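I've been hooked on giants since I was five, when my gran told me that the hill behind her house was a sleeping one and that I'd better not stamp. So when Mandla Kekana wrote to say he was collecting giant stories from villages up and down the Serna valley, I was on the train before I'd finished his letter!

The best of them is Ernenine, the giantess who is meant to have dug the valley out with her heel. She was in love with a ferryman (small chap, by all accounts) and wanted the river to run past her door so he'd have to call in. He never did. In one version she drowned him, in another she married his brother, and at the Tusura end they'll tell you she's still waiting and that the November floods are her losing her temper.

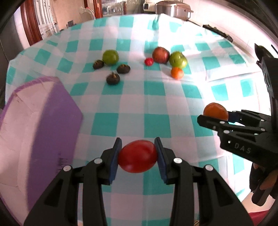 Red and orange tomatoes, each held in a black gripper.

Mandla has 329 pages of this stuff, typed up and kept in two shoeboxes. He reckons the tale was pinched from an older one about a saint – the heel was a staff, the ferryman a bishop. Liesl Trummer, who has been translating the oldest bits for him, thinks it went the other way round and the saint came second. They argued about it all through lunch and I didn't dare ask for the salt.

I walked up to Ernenine's Heel afterwards. It's a boggy dip with a gate across it, and I loved it. I didn't stamp.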